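Bakton Travel Boards > Small Hotels & Inns > Prerkbridge: old inn or the new place by the station?

plumtart
Hi all! We've got three nights in Prerkbridge in January and I'm stuck between two places. One is the Adams, the old inn up on the square, and the other is the Dernbridge, down by the train station. My sister and I like old buildings, creaky stairs, big breakfasts, all of that, but she had knee surgery last year and I keep reading that the Adams has no elevator. Has anyone stayed at either one lately? We arrive on a Saturday, late, probably after 11.

Alvar Berge
The Adams, and please don't think twice! I've stayed there 6 times now and I still get a silly grin walking in the front door. There's a fire going in the lounge from four o'clock on, the window seats on the first landing are deep enough to nap in, and the breakfast potatoes alone are worth the trip. It's true about the elevator. Ask for one of the garden rooms, they're on the ground floor around the back and your sister won't have to climb anything. Room 3 is my favorite (it has the tub).

gullwatcher
Going to disagree with Alvar a little. I love the Adams too, but garden rooms in January are cold. We had the heater on all night and I slept in a hat. The Dernbridge is plain, sure, but it's warm, it has an elevator, and you can roll your suitcase there from the platform in a couple of minutes. Arriving that late I'd want the easy option.

Alvar Berge
Which garden room did you have? The end one gets the wind. The others are snug, I promise!

gullwatcher
The end one, ha. OK, fair.

Laurinda Leitão
I can speak up for a third choice, if you're open to it! I rented a studio over the bakery on Mill Lane last winter and had the best week. It has its own little kitchen, there's a street door with only one step, and you wake up to the smell of rolls. I'm one of those people who gives any rental a good wipe-down the minute I get the keys (my husband has given up teasing me), so I was happy to have everything I needed to hand.
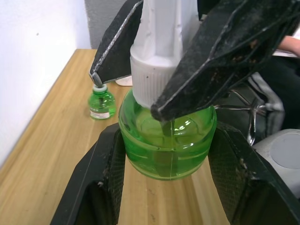 Green spray bottle, pale green stuff inside.

The studio is one big room, with the bed behind a half wall and the table up against the wall. I did all my postcards there, and we ate there most nights because the cheese shop two doors down is dangerous. You do have to book by the week, though, so for three nights you'd need to write and ask nicely.

plumtart
Oh that sounds lovely, Laurinda! Is there enough room for two people who both travel with too many gadgets? My sister has a tablet, a reader, a massager for the knee and I don't even know what else. At the last inn we stayed in, the only free outlet was behind the wardrobe.

Laurinda Leitão
You'd be fine! I'm fussy about that too, I charge everything overnight.

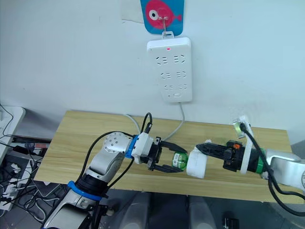

Power strip on the wall, six outlets. Love the pink fish.

gullwatcher
See, that would win me over by itself. The Adams has one outlet per bed if you're lucky, and mine was so loose the charger fell out twice.

Alvar Berge
I go to the Adams so I don't have to look at my phone! Bring a book! But yes, take an extension cord. The front desk used to lend them out and I'm not sure they still do.

tomcat_miles
Wouldn't do a rental for three nights, sorry. By the time you've bought coffee, milk and dish soap you've spent what breakfast would have cost, and then you have to wash up. With a late arrival you also want a person at the desk. I got locked out of a rental once in the sleet and never again.

Laurinda Leitão
Mine had a key box by the door and it worked first time, but I get it. And washing up on vacation isn't for everybody. I kind of like it!

plumtart
You are all so helpful, thank you! I called the Adams this afternoon. The night porter is on until midnight on Saturdays, and they have a garden room free that isn't the end one. I asked about the potatoes too and the lady laughed and said yes, every day. I've also written to the Mill Lane owner for next time, when we can stay the full week.

gullwatcher
Take a hat anyway.

Alvar Berge
Wonderful!! If you get a clear morning, walk the river path up to the weir before breakfast. It's flat the whole way, 500 yards or so each direction is plenty for a sore knee, and there are benches. And tell us which room you got!

plumtart
Will do! Room 6, she said. Does that one have the tub?

Alvar Berge
Shower only, but it has the best view of the pear tree.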